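10 April 2018

Up before seven. Bright out, and it stayed bright, so I did the textiles in the living room, which I had been putting off since we moved the bookcase.

Washed the two sheets and the tablecloth first. The machine is still leaving that gray mark along the hems. I looked at the Rieger booklet and it says to run it empty at the highest setting once a month. I have not done that since July. Ran it empty. It took over 48 minutes and I wiped the rubber seal while I waited.

Then the sofa. Everything we own that is soft ends up on it by the end of winter. I started sorting it into what stays out and what goes up to the closet. The big fluffy blanket with the brown fern pattern is the difficult one. It will not fold small. I tried it in thirds and then in half and it sprang open both times. It can stay down here until I get a bag big enough. The orange cloth with the black leaves I want to keep out, at least until summer.

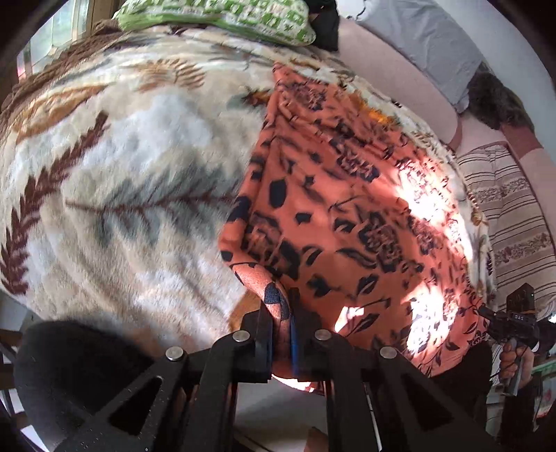 Tavex has storage bags for $9 each, or the large kind with a zipper for $29. I think two of the small ones would do for the sheets and the thin covers, and one large one for the blanket. I will measure the closet shelf before I buy anything. Last time I guessed and had to take them back.

The brown furry throw sheds. I shook it out of the back door and there was still fluff on the pink upholstery afterward, so I went over the sofa with the damp glove, which works better than the vacuum.

Lunch was soup and the end of the bread. Called Zirnska about the curtain order, number 607. They said it is waiting on the lining and they will write when it comes in. I asked for a date and did not get one.

Sheets dry by four. Ironed the tablecloth, left the rest. The hems are a little better, not clean.

Tomorrow: closet shelf, buttons for the gray cushion cover, library books back.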